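Greifweite driftet: Fehlersuche an den Handgreifern

29. Juli 2020

Seit Anfang Juli liefern unsere Handgreifer beim Handtuchfalten unbrauchbare Öffnungsweiten. Von 403 Durchgängen mussten wir 74 verwerfen. Das Log meldet »geschlossen«, obwohl noch Frottee zwischen den Backen klemmt. Bei dünnem Stoff tritt der Fehler nicht auf.
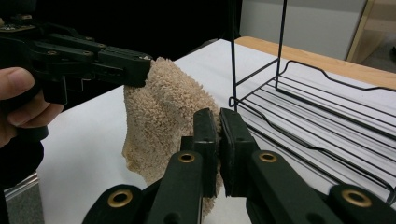

Faustino Hinojosa tippte in einem Kommentar auf Spiel in den Gelenken: Bei den Birnis-Greifern habe er das Gleiche gehabt, nach einigen Wochen seien die Buchsen ausgeschlagen gewesen.

Spiel war messbar, erklärt aber nur einen Teil. Der größere Fehler steckt in der Nullpunktfahrt. Die Ziltport-Software setzt den Nullpunkt beim ersten Stillstand der Backen, auch wenn Stoff dazwischenliegt. Alle folgenden Werte sind dann um die Stoffdicke verschoben.
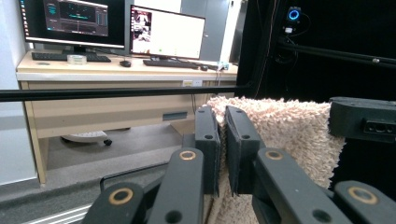 Ida Harms

Vorläufige Abhilfe: Nullpunkt nur noch mit leeren Backen, danach Kontrolle mit der Fühlerlehre. Weitere 42 Durchgänge nach dieser Regel blieben ohne Versatz. Die Buchsen tausche ich trotzdem. Der Patch für die Stillstandserkennung liegt bei Xu zur Durchsicht.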